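Keeping a paper reading list or an app? (and do you count books you quit)

Posted in: General Reading Talk

xqian_reads
Tuesday, 9:14 pm

Hello everybody. I am reading in English for many years now, but it is my first time to start a thread here, so please be patient with me. 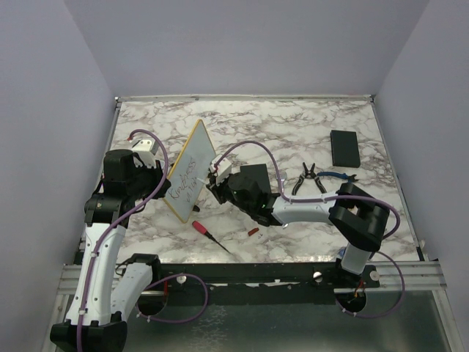

My question is about the list of books one has read. Until last winter I wrote everything in a small notebook: title, author, the month when I finished, and one sentence of opinion. In January my sister convinced me to move it all to an app called Tindo. I typed in 1,372 titles over many evenings. Now the app shows me graphs, and I notice that I choose shorter books so that the graph looks better. I do not like this about myself.

So, two questions. Do you keep your list on paper or on a screen? And if you stop a book in the middle, does it go on the list?

Xiaoyan Qian

ngaio_mc
Tuesday, 9:40 pm

Welcome! Paper, always. I've used the same brand of notebook (Henriques, the one with the green cover) since college and I'm on my third. I only write down what I finish. If I quit, it never happened.

1,372 is a lot of typing. I would have given up at the letter C.

Ngaio McAlister

pagefourteen
Tuesday, 10:02 pm

App person. The notebook is lovely until you're in a used bookstore trying to remember which of the detective novels you own. I've bought the same one twice. With my phone I can check in the aisle.

And yes, count the ones you quit. If I read 300 pages of something I did the work. I put them on a separate shelf called "left".

ngaio_mc
Tuesday, 10:11 pm

pagefourteen wrote:
> If I read 300 pages of something I did the work.

Then finish it! You can't say you read a book if you don't know how it ends. That's like saying you saw a play when you went home at intermission.

pagefourteen
Tuesday, 10:19 pm

I've gone home at intermission and I had very strong opinions about the play.

xqian_reads
Tuesday, 10:31 pm

Thank you both for the quick answers. I think I am between you. For me a book which I stopped still belongs to my year. Two summers ago I left a very long family novel on page 72, and I remember the grandmother in it better than most people in the books I finished. In my notebook I wrote only "72" next to the title and no opinion. The app wants that I give stars, and I do not know how many stars is one grandmother.

oldmargin
Tuesday, 10:48 pm

Turn off the graphs. In Tindo it's under Profile, then Display, and there's a switch for yearly stats. It keeps the list and hides the rest. I did it after I caught myself reading a poetry collection in one sitting so I could log it before midnight.

I tried Himen before that and left, because there was no way to add a book by hand if it wasn't in their catalog. Half of what I read is from small presses, so that was a problem.

xqian_reads
Tuesday, 10:55 pm

oldmargin, I found the switch. Thank you very much! The page looks much calmer now.

I have the same trouble with the catalog. Many of my books are in Chinese, and the app shows the English edition with a different cover. This is not the book I held in my hands, so it feels a little wrong to mark it.

kit_and_caboodle
Tuesday, 11:20 pm

I don't keep any list and I think you're all making homework for yourselves. If I forget a book, I get to read it again. I've read Persuasion at least five times and I couldn't give you one date.

ngaio_mc
Tuesday, 11:26 pm

Sorry, kit, I can't agree. I looked back through my first notebook last month and found a whole stretch of sea stories from when my dad was sick. I had forgotten all of them. I was glad to have the page.

kit_and_caboodle
Tuesday, 11:33 pm

Okay, that's a fair point. I still won't do it, but it's a fair point.

pagefourteen
Tuesday, 11:41 pm

Xiaoyan, did you keep the notebook after you typed it in?

xqian_reads
Tuesday, 11:52 pm

Yes, of course, it is in the drawer beside my bed. I did not type the one-sentence opinions, only the titles. I think I will write in both for some months: the app for the bookstore, as you said, and the notebook for the sentence. Tonight I finished a short novel, and my sentence is: "The dog should have been in more chapters."

oldmargin
Wednesday, 7:05 am

Which novel? I want one with a dog in it.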